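Rokthorpe Manipulation Laboratory
Notebook 4, Project Sernircombe
Entry date: July 31, 2019
Recorded by: Melati Sumampouw

Subject: hand demonstration of granular gathering, first full set

Purpose. To record demonstrations of the gathering task with the hand-held gripper tool, in the form agreed with the Grumden group. The remote-control station is still waiting for its replacement cable, and the comparison between the two methods is therefore deferred to September.

Task definition. Small green beans are spread over the floor of a white container. The demonstrator is to bring them together toward one side and then stop. The instruction text stored with every demonstration reads "gather the beans." The earlier wording, "sweep the beans into a pile," has been withdrawn. Two of our annotators had read it as requiring a tool.

Recording. Target for the set was 125 demonstrations. We kept 102. The remainder were rejected under the existing rule on tracking loss, with no exceptions made. Each kept demonstration was trimmed to 400 time steps, and shorter ones were padded by holding the final pose. Tuhumury's script still writes the padding flag in the wrong column. I corrected the index by hand for this set and the script must be fixed before the next one.

Observations.

The interior of the container is pale and curved, and the tracking software finds few features on it. Most of the losses occurred when the camera was brought low over the bare wall. Demonstrators have been asked to begin from the raised start position and to remain there until the tone sounds.

Glare on the floor of the container washes out part of the surface. The segmentation model marks the bright patch as a separate object in a good share of the clips. Moving the lamp is the obvious remedy but would make this set inconsistent with the pilot. Decision: lamp stays where it is for this set, and the patch is to be masked at preprocessing.

Single beans away from the main groups are a difficulty for the scoring. The present score is the area covered by the largest connected group divided by the area covered by all beans, and it takes no account of distance. A demonstration that leaves one bean far out on the floor is scored nearly the same as a complete one. Proposed to add a distance term. To be discussed with Grumden before any change is made to the published definition.

The strokes recorded are slower than those of the pilot. Whether this is an effect of the new start tone or of the demonstrators' growing caution cannot be settled from one set. Playback of the pilot at reduced speed gave poor contact on the arm, so slower source data may be an advantage. No claim should be made yet.

Storage. The full set occupies around 600 gigabytes before compression. The copy on the shared drive is complete. The second copy has not been verified.

Outstanding:
- correct the padding flag (Tuhumury)
- verify second copy
- draft of distance term, one page, to Grumden
- confirm delivery of cable for the remote-control station
- repeat tracking check with the camera tilted away from the wall

Views from the tool camera, gathering task:

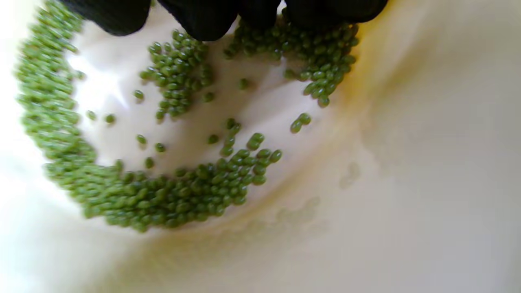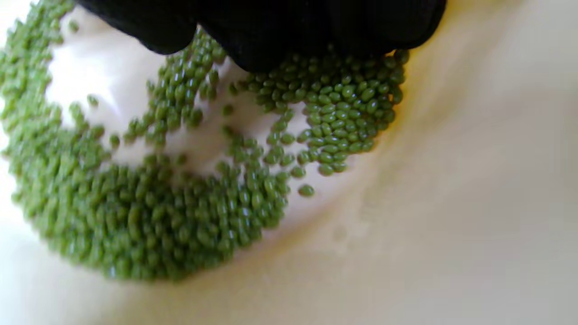
Gloved hand and green beans in the white container, both views. The bright patch to be masked lies inside the curve of the beans.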